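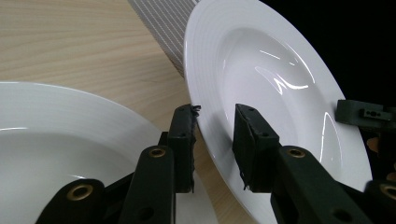

Two white wide-rimmed plates, one flat on the table and one tipped up.

Condard table hire: the deep plate and striped mat

Gallery updated 1/4/18

The deep plate is the one we send out most often, usually with the striped mats and a pale wood table. The pages for glasses, cutlery and serving dishes are separate and can be reached from the main hire list. Prices are on the list as well and are not repeated on this page, as they change more often than the plates do.

The plate is called Studov on the list and on the crate labels. It is white, with a broad rim and a well in the middle deep enough for soup or for pasta with a fair amount of sauce. It measures 298 mm across from rim to rim. Customers often order it expecting a side bowl and then find it takes up the room of a full dinner plate, so please check the width against your table before you settle on numbers. On a narrow trestle with people sitting both sides, Studov plates and a large centrepiece will not go together.

Near the outer edge of the rim there is a band of fine grooves. They are easier to see with the plate tipped towards a window than with it lying down, and from across a room the plate looks completely plain. Sauce does get into the grooves. It comes out with an ordinary soft brush, and we would ask you not to use a scourer on them. You don't need to wash up before returning, only scrape and rinse.

The glaze is a shiny one. Under strong lamps it will pick up bright lines in the well, and people who photograph food for a living sometimes ask for a matt plate for that reason. We have a matt grey coupe plate called Bensaid which does that job. It is flatter and does not hold soup. The two sit reasonably well next to each other if you want the deep plate for a first course and something darker for the main.
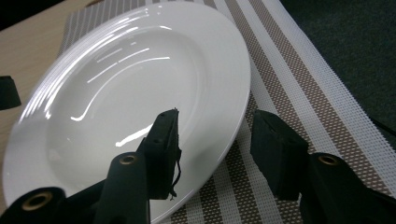

Plate on the woven mat, white and taupe stripes.

The mat is a woven mesh with wide white bands and grey-brown ones. The white bands have a more open weave, and the brown ones are closer and look speckled. Thin brown lines run through some of the white bands, so the stripe is not the same all the way across. If you want the mats to match along a table, lay them all the same way up and look for the thin lines before you put anything down. It takes a few minutes and is much less trouble than turning them once the glasses are on.

Mats go out in bundles of 60. We don't split a bundle, but you can keep the spare ones in the box and there is no extra cleaning charge for mats that have not been used. Wipe them with a damp cloth and lay them flat to dry. They should not be rolled tightly or put through a washing machine. Crumbs sit in the open weave, and a shake outdoors gets rid of most of them. Candle wax is the one thing we do charge for.

With the Studov plate in the middle of a mat there is not much mat left to see at the front and back. Most people put the cutlery on the mat at either side. Others lay it on the bare table, which leaves more of the stripe showing. Either is fine. With a tablecloth underneath we would leave the mats off altogether, as they tend to slide on cotton.

Colour is hard to judge on a screen. The white of the plate is a fairly clean white. The taupe in the mat can look grey in a cool light and browner in the evening. If you are matching napkins, come and borrow a mat from the shop at Stavby and hold the cloth against it. A mat and a plate can be taken away for two days against a deposit, and we would much sooner you did this than guessed. The oatmeal napkins and the dark green ones are what people usually choose. The bright white napkins make the white bands look a little cream by comparison.

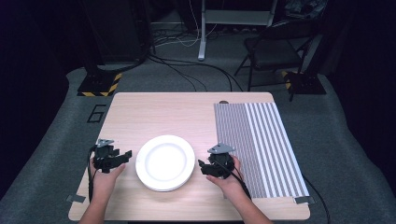

A white plate, perhaps a small stack, near the centre of the table, with grey and white stripes to the right.

The plates stack well and don't take up much height. Please keep stacks low when you are laying up, and carry them with a hand on each side. The wide rim means a tall stack wants to tip if it is picked up from the front. We pack them on edge with card between, and they need to go back into the crates the same way. The card is in the lid of each crate – please don't throw it out with the other packaging, as we have to cut it again by hand.

A pale table suits these plates better than a dark one in our view, though we hire both. The light wood top has a fine grain and looks tidy enough to be used without a cloth. It marks if something hot is put straight on it. The woven mats will stop a scratch but they are not heat mats, so ask for cork stands if dishes are coming to the table from the oven.

Ordering and collection

Give us the date, the number of people and whether you are collecting or want delivery. For deep plates we suggest a few over your numbers, and any that come back unused are simply checked in with the rest. A plate with a chip in the rim should be put to one side and not used. Tell us when you bring the crates back and we will take it out of stock.

November bookings fill first on account of the works dinners and should be made early. For the rest of the year a fortnight is normally enough for plates, and a little longer for mats if you need more than one bundle. Delivery is to a ground-floor door. If there are stairs, say so when you book and we will put the plates in the smaller crates.

Collection from the shop at Stavby is from the side door, where there is space to pull up. Bring a blanket or two for the boot of the car – the crates are plastic and slide about on a bare floor.

More galleries: Bensaid coupe plate / plain mats / long tables / serving dishes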